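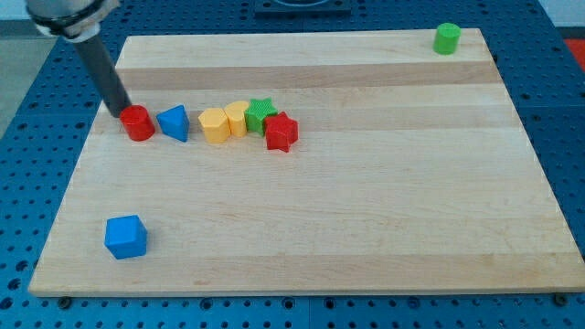

Can we use Tandell if our club has a different robot arm?

You can use the recordings and the text commands with any arm, but the joint values will have a meaning only for an arm with the same geometry as ours. In such a case please take the tip positions and ignore the joint columns.

Print this page | E-mail this page

Tandell: block pushing data from the Mudetti robotics club

Version of 2024-08-25
Maintainer: Vratislav Vrabec

Summary

Tandell is a small set of recordings in which a robot arm pushes plastic blocks on a wooden board. It was made by 14 students of the Mudetti club at the Sotelo school as their common project. The arm has no fingers. It has only a rod, and everything that happens to a block happens because the rod pushes it. We chose pushing after a long discussion in the club, where one half of the group wanted to do grasping. Pushing is slower, but the students learned from it much more about contact and friction.

What is inside

The set has 300 episodes. One episode is one text command and the recording of the arm while a student tries to fulfill it. Of these, 48 are kept in the folder "test" and should not be used for training. All others are in the folder "train".

Every episode folder contains:

- camera pictures, in order of time
- command.txt, the sentence the student received
- tip.csv, the position of the rod tip over the board
- joints.csv, the joint values of the arm
- result.txt, with one word: done, partly, or failed

Blocks

The blocks are in red, blue, yellow and green. Color alone does not identify a block. There is a red cylinder and also a green cylinder, a red star and also a green star. The yellow ones are a hexagon and a heart, the blue ones are a cube and a triangular prism. In the commands we always write the color and the shape together, for example "green star", and we ask you to do the same if you add new commands. The prism is called "blue triangle" in all files, because the students called it so from the first day.

Tasks

There are 3 kinds of task.

Touch: bring one block to another block until they are in contact. Example: "push the blue cube to the yellow heart".

Separate: take one block out of a group. This was the most difficult kind. When the hexagon, the heart and the stars are close together, the rod can hardly enter between them, and usually the neighbor block moves also.

Place: bring one block to a part of the board, such as "near left corner" or "middle of the far side". Left and right are always as seen in the camera picture.

How the recordings were made

The students worked in pairs. One person drove the arm with the Comeo control program and the other read the command aloud and wrote down the result. After each episode they changed roles. The blocks were not put back to a start position between episodes, so the layout at the start of one episode is normally the layout at the end of the previous one. If the pair changed something by hand, there is a line "reset" at the end of command.txt.

A driver was allowed to stop and think. For this reason many episodes have long parts without motion. We did not cut them.

Known problems

- The cylinders can fall on their side when the rod pushes too high. We kept these episodes and marked them as failed, even if the block later came to the correct place.
- In some commands the word "behind" was understood differently by different pairs. For new commands please write "far side" instead.
- The word "partly" in result.txt was the decision of the pair. Two pairs could judge the same episode differently.
- The rod often hides a small block in the picture when the tip is just in front of it.
- joints.csv and the pictures have separate clocks. Use the file sync.txt in the main folder to align them.

Intended use

The data are good for a school project, for a first imitation learning exercise, or to practice reading of robot logs. They are too small to train a general model and we do not recommend them for comparison of methods. All recordings come from one board and one set of blocks.

License and thanks

You can copy and change the data for teaching and for research. Please name the Mudetti club. If you find an error in a command, send us the folder name and the corrected sentence.

To do in September

- second reading of all commands in the folder "test"
- a short script that shows the tip path over the camera picture
- decide if the "reset" lines should move to their own file

Contact: Vratislav Vrabec, Mudetti club | Copyright Mudetti club, Sotelo school | Back to top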